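4 min read

# Pryor Suturing Set

README for the recordings made by the student surgical robotics club at Pryor. Maintained by Gwenaël Besnard and Segundo Usuga. Last edited January 29, 2019.

## What is in it

The set holds 71 recorded runs of one task: placing and tying interrupted sutures along a short incision in tissue, using two teleoperated instruments. A run begins when the operator takes control and ends when the operator lets go of the hand controls, whether or not the closure is finished. Each run has video, joint positions for both arms, jaw opening for both instruments, and a plain text file of notes typed by whoever was sitting next to the operator.

The club started the project in June as practice for the Neltevico student challenge, which has a suturing round. We kept recording after the challenge because two members wanted the data for their senior projects. That history explains why the early runs and the later ones are organized a little differently. See "Known problems" below.

## Who did the runs

Four students operated: Gwenaël Besnard, Segundo Usuga, Faustine Bouvier and Declan McAlister. None of us had any surgical training. Faustine had used a bench trainer before. The others learned on this setup, so the runs show beginners getting better, and some of them show beginners having a bad afternoon. We left those in.

Digby Wihongi, our faculty adviser, taught the knot and signed off on each operator before that person's runs were counted.

## The task

1. Pick up the needle with the right instrument.
2. Pass it through both edges of the incision.
3. Pull the thread through, leaving a short tail.
4. Tie with the left instrument holding the long end.
5. Cut the ends and go on to the next stitch.

Operators were told to work at their own speed. A run was stopped after 20 minutes even if there were stitches left to place. Cutting is done with a separate tool, and the change of tools is logged as its own step.

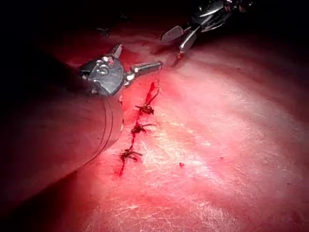
Three knots on the line, with both instruments still over the tissue. 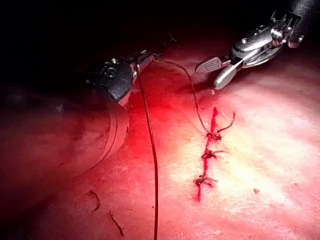
## Labels

Every run was labeled by two people who did not operate it. The labels mark the start and end of each step, and each knot gets a grade of "holds," "loose" or "failed." The grade comes from a gentle pull test after the run, so you should not expect to be able to recover it from video alone. Declan tried this for his senior project and got results only slightly better than guessing.

Where the two labelers disagreed by more than 2 seconds on a step boundary, both values are kept in the file and the field `disputed` is set to true. Most disputes are at the boundary between steps 3 and 4. We never settled on a good rule for when pulling ends and tying begins — some operators start the first loop while the thread is still moving.

## Files

Each run has its own folder, named with the operator's initials and a run number. Inside are:

- `video/` with one file per camera
- `arms.csv` with joint positions and jaw opening, one row per time step
- `steps.csv` with the labels
- `notes.txt`

Times in `arms.csv` and `steps.csv` are in seconds from the start of the run. The conversion scripts are in the `gimeren` folder. Gimeren is the small logging program Segundo wrote for the club. You do not need it to read the data, only to record more.

## Known problems

- The first runs were recorded before we fixed the clock on the left arm. The two arms drift apart slowly over a run. A corrected column is provided, but use it with care.
- Blood and bright reflections on the tissue make dark thread hard to follow in places. Automatic thread tracking that worked for us on a plain pad did poorly on these videos.
- Cut ends of thread were not always cleared away between stitches. If you are training a detector, loose pieces will be picked up as thread, and they should be.
- Notes are uneven. Faustine wrote a lot. Some of the others wrote "ok."
- One operator is left-handed and swapped roles between the instruments in several runs. These are marked `swapped` in the run list.

## Suggested split

Please split by operator and not by run. Runs by the same person look very much alike, and a random split will give you scores that are too high. We hold out Faustine's runs for testing.

## Use

Free for teaching and research. This set is not suitable for judging anyone's surgical skill, and nothing in it should be taken as a guide to treating patients. If you use it in a class, we would like to hear what you did with it.

To get the full set, write to the club and tell us where to send a drive. The online copy is limited to 300 short clips because of our storage quota.

## Related

- Grivgate: needle pickup practice set
- Gimeren logger, setup notes
- Neltevico student challenge: our entry and what broke
- Pad suturing runs (older, no labels)

## Comments

**mhollis**: Are the joint positions in radians? The header doesn't say.

**S. Usuga**: Radians. Jaw opening too. I'll add it to the header.

**tk_lab2**: We used the clips in an intro vision course. Students found the step 3 and 4 boundary as hard as you did. Is there any chance of getting the disputed labels for the clips, or are those only with the full set?

**G. Besnard**: Only the full set for now. Write to us and I can send you the label files on their own.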